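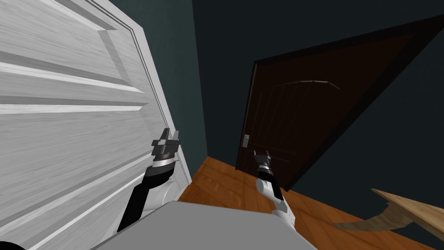 Door-edge grasp in the simulated room: left gripper up against the edge of the white door, right arm reaching toward the brown one.

How to write and check contact rules for two-arm door tasks

Door tasks cause more arguments in review than any other household task we simulate. The robot can get a door open in many ways, and a good share of them would be unacceptable in an occupied building. The steps on this page are the ones we use on the Tokia task set to decide what the arms are allowed to touch, and how a run gets passed or failed. They assume a two-arm robot with parallel grippers and a simulator that can report contact forces for each link.

Before you start

You need the task file, the door models with hinge limits set, and a contact log that records at least the link name, the object name, the force and the time. If your log only records fingertip contacts, fix that first. Most of what you are looking for happens at the wrist and forearm.

Step 1. List the allowed contact surfaces

For each door, write down which surfaces a gripper may touch. We normally allow the handle, the free vertical edge and the outer third of the panel. We do not allow the hinge side, the gap between door and frame, or any glass. Put the list in the task file itself, next to the door model. A list kept in a separate document goes out of date.

Treat each door in the room separately. A white paneled door standing open and a dark brown door across the floor may share a hinge model, but they rarely share the same rules. One may be part of the task and the other may be off limits.

Step 2. Set rules for an edge grasp

Closing on the edge of an open door is allowed, with conditions:

- The door must be moving slower than the task's approach limit when the fingers close.
- Both fingers must be on the door. One finger in the frame gap is an automatic fail.
- The wrist and forearm may not push on the panel while the fingers are closed.
- The gripper must release before the door reaches its last 12 degrees of travel toward the frame.

The last rule is the one people forget. Evander Carnegie added it in April after going through a batch of closing runs in which the fingers stayed on the edge all the way in. The simulator let them pass through the frame slightly and scored the runs as clean. On hardware you would lose a gripper, or worse.

Step 3. Decide what the other arm may do

Write a rule for the second arm even when the task only needs one. Our default is that the free arm stays clear of every door the task does not name. If it is meant to work on a second door, say so, and say which arm moves first. Do not let both arms apply force to two different doors at the same time unless the base is locked.

Also list nearby furniture. Boards, shelves and table corners at arm height get hit on the way back more often than on the way out.

Step 4. Set the clearances

Keep a fixed margin around the door frame and any furniture. We use 13 mm for the fingers and a wider one for the upper arm, where the joint housings stick out. Check the margin through the whole door swing — checking it at the start and end poses will miss the middle.

Step 5. Run the check

Run at least 1,000 trials with the start angle of the door varied. Sort the log by link, starting with the ones closest to the robot's body. Then watch the replay of every failed run and a sample of the passed ones. In our last round, 371 trials broke a contact rule, and nearly all of them would have counted as successes if we had only asked whether the door ended up in the right place.

Mark each failure with the rule it broke. If a run breaks two rules, record both.

Step 6. Sign-off

The person who wrote the task does not sign it off. On our team Chantal Sutherland reviews the door tasks and Tolera Tefera reviews the drawers. The reviewer gets the task file, the rule list and the replays, and sends back either a pass or a list of rule numbers.

Changing a rule later means running the full check again, including when the change only makes the rule looser.

Related: Gripper speed limits near hinges — Naming links in contact logs

14 shares | 3 comments

Tokia task notes, maintained by Wilma Nisbet. Corrections to the maintainer. Back to top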